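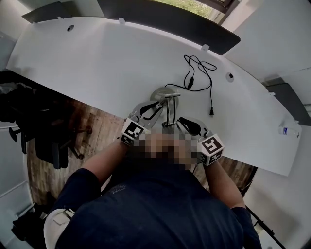 Two grippers, one metal stand, curved desk. Overhead view.

Thread: Hand-held gripper demos, how much variety do you want?

suravberg_lab
Posted May 24, 2024
So we finally have a steady rhythm going with the hand-held grippers and I'm having way too much fun with it! We're at 384 demos on the small stand task. Marker cube on each gripper, both hands working, and the policy we train on them (we call it Alska) is picking up the two-handed approach much faster than I hoped. Now I want to mix things up: stand in different spots, cable in a different tangle, different people. How far would you push that before the data gets too messy to learn from?

comerar
Love this. That crossbar near the top looks small, are you going for it with both jaws at once or one after the other? We had a similar task and the order people picked mattered more than where the object was. Half of us went left first and the model sort of hovered in the middle, couldn't make up its mind.

suravberg_lab
Left steadies, right does the work. I wrote that down after the first session but I'm sure a few early ones break the rule.

buckley11
Go find those and pull them. I'd also clear the desk. Cable, plug, water bottle, all of it. You're asking the model to learn a stand and half the desk is other stuff.

comerar
Have to disagree with buckley11 there. Leave the clutter in and move it! If the bottle is always lying at the right end, sure, the model might latch onto it. If it's somewhere new every few takes it learns to ignore it, and you get that for free.

buckley11
Free until you have to debug it. I spent most of May chasing a failure that came down to a cord. Clean set first, get it working, then add mess.

pegboard_moth
Can I ask about the cubes? Ours lose tracking whenever the wrists roll inward and one cube hides behind the other hand. Yours look like they sit pretty level with each other, is that on purpose?

suravberg_lab
Sort of! We tell people to keep their elbows out and come in from the sides. It feels silly for the first 3 takes and then you stop noticing. We still throw out about 4 in every batch for lost tracking.

pegboard_moth
Elbows out, ok, trying that tonight. Thanks!!

suravberg_lab
On the clutter question, I think I'll do both. One clean batch, one with the cable and bottle moved between takes, train on each and compare. There are 11 spots I want to try for the stand anyway.

buckley11
Fair. Same operator for both batches though, or the comparison is worthless.

comerar
And post the failures too, those are the fun ones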